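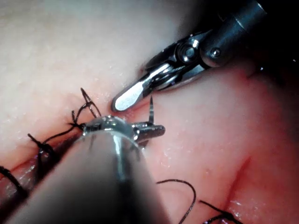 Handout 4: Demonstration visit, robotic suturing bench

Zohreh Mohammadi
June
Reading time: 4 minutes

Purpose of the visit

The class will spend the afternoon at the Setau training lab, where Musyoka Mugo runs the bench demonstrations. The task is closing an incision in soft tissue with two robotic instruments. Read these notes beforehand and bring them with you. The questions at the end are due at the next tutorial.

We meet in the foyer at 1:15 pm. Sign in, leave bags in the lockers and wait to be taken through. Closed shoes are required. No food or drink past the second door.

How the demonstration is organised

The operator sits at the Notar console with their back to the bench. The hand controllers drive the instruments, and motion is scaled down before it reaches the tips. Musyoka will do the first closure under manual control, then repeat part of it with the needle handover automated. You will watch on the wall monitor, in two groups. The group that is waiting goes with the lab technician to look at the logging station.

Terms used in the lab

Shaft: the long tube that carries the instrument to the work.
Wrist: the metal joint between shaft and jaws. The pins are the pivots it turns on.
Jaws: the two tips that open and close on needle, thread or tissue.
Handover: passing the needle from one instrument to the other.
Tail: the trimmed end of thread left at a knot.

The handover

Look again at the picture at the top of the handout. One instrument has the curved needle clamped, with the point standing nearly upright. The other has come in from the opposite side with its jaws slightly open, a short distance from the point. Black knots already lie along the closed seam, and there is loose thread across the pink tissue.

Most student attempts go wrong at this stage. Three things to watch for:

1. The receiving jaws should approach so that they can close across the needle. If they come in along it, the needle tends to roll.

2. There is a short period when both instruments hold the needle. Any sideways movement in that period bends it or drags on the tissue.

3. Slack thread near the work can be picked up by accident. The operator has to know where it is before moving either wrist.

The automated version uses the Hashemi planner, which works out an approach angle and asks the operator to confirm it. The lab has logged 765 handovers with the planner, and 426 of those were accepted without adjustment. Keep both figures for question 2.

Questions

1. Why is motion scaling useful in this task? What does it cost the operator?
2. Work out the acceptance rate from the figures given. What else would you want to know before comparing it with manual control?
3. Suggest one way to detect that both instruments are holding the needle.

Answers go in the Vudodis folder, one page maximum.

Contact: Zohreh Mohammadi, Room 2942 | Copyright, course staff | Back to top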